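Call for Team Members: Kramer Bin-Picking Project, Spring Term
Posted January 2025 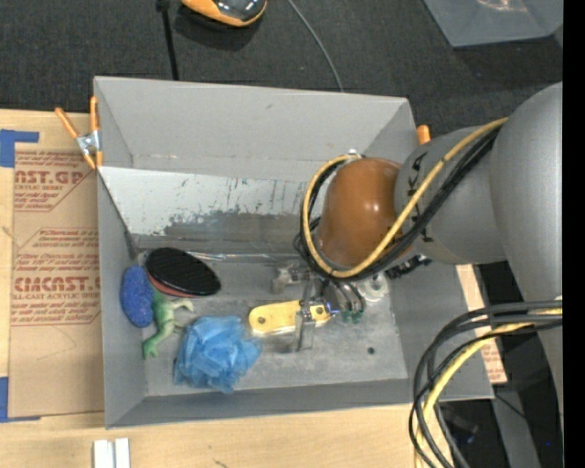
The arm at work in the big gray bin, with the dinosaur, the sponge and the yellow piece.

The Kramer student robotics club is looking for new people to join our bin-picking team! We teach a robot arm to pull everyday stuff out of a bin, one item at a time, and in July we take it to the Jokov Challenge. Our object set has 131 items so far (toys, sponges, mesh, odd bits of hardware) and we want to reach 186 before we go. The soft, crumpled things are still the hardest to grab - and the most fun to argue about.

You don't need to have worked with a robot before. Half of the current team came in knowing a little Python and nothing else. If you like fixing things, writing code, 3D printing or keeping good notes, we have a job for you.

What you would be doing:
- Running pick trials and logging every miss
- Helping rewrite Curier, our grasp planner
- Designing and printing new gripper fingers
- Adding to Drivel, the team wiki (yes, it needs an editor)

Time: two evenings a week, plus one long weekend session a month. Expect more in the last few weeks before the competition. These are unpaid spots, but students in the engineering program can count the work as project credit.

Who can apply: any student enrolled at Kramer, any major, any year. We have 20 places this term. Safety training is required before you run the arm, and we teach it in your first week.

To apply, send us a short note about something you built, fixed or took apart, and tell us which job above sounds best. A page is plenty. You can also drop it off in Room 318 any evening the lights are on - come in and try a pick while you're there!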